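Subject: Re: [chores] Can any of them do a kitchen yet?
From: Ívar Hafþórsson
Date: 5/25/24

Hekeck wrote:

> My sister runs a guest house and asked me whether she should wait
> a year and buy a machine for the laundry and the washing up. I said
> I would ask here. Has anyone seen one do a whole job, start to end,
> without a person standing next to it? I don't mean the videos.

Short answer for your sister: don't wait. Hire the extra pair of hands.

Longer answer. I have been keeping notes on this for Vurnby, and the position has not moved much since my last message. Folding a towel that is already flat on a table is fine. Taking the same towel out of a full basket and finding a corner is still slow, and one try in 3 has to be started again. Washing up I would not let near anything I cared about.

Most of the effort at present goes into the hands. People do the jobs themselves, holding grippers, and the machine is meant to learn from the recordings. The two fingers have to meet properly at the tips or small things slip out, so that gets looked at first.
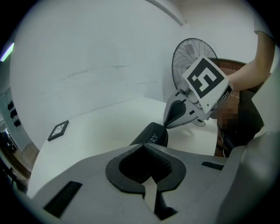

1. Where things stand, by job

Towels and pillowcases: usable if someone feeds them in. Our best run was 100 pieces and I stayed in the room for all of it.

Fitted sheets: no.

Wiping a table: yes, if it is clear. It will not pick up a cup, wipe and put the cup back with any reliability.

Cutlery into a drawer: forks and spoons yes, anything thin and flat no. A butter knife lying on a smooth top is harder than it sounds – try it yourself with two stiff fingers and no nails.

Shop-floor work is further on. Stenent has a packing bench where the same box arrives in the same place every time, and that runs well enough. A kitchen does not do that.

2. How much practice it takes

We have 616 recordings for towels and 1,420 for table work in general. I used to think that was a lot. It covers one height of table and a handful of objects. Both hands have to be recorded together for anything like folding, and the person doing it gets tired in the shoulders well before lunch. 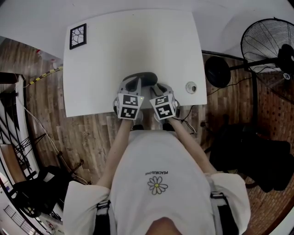

Vurnby, June

Placeholder for the next set of notes, so the archive keeps the thread together. I plan to repeat the cutlery test with the thin knives and to try damp towels, which Van den Broek asked for. If anyone has figures for damp cloth I would like to see them first.

Hekeck, tell your sister she can write to me directly.

Ívar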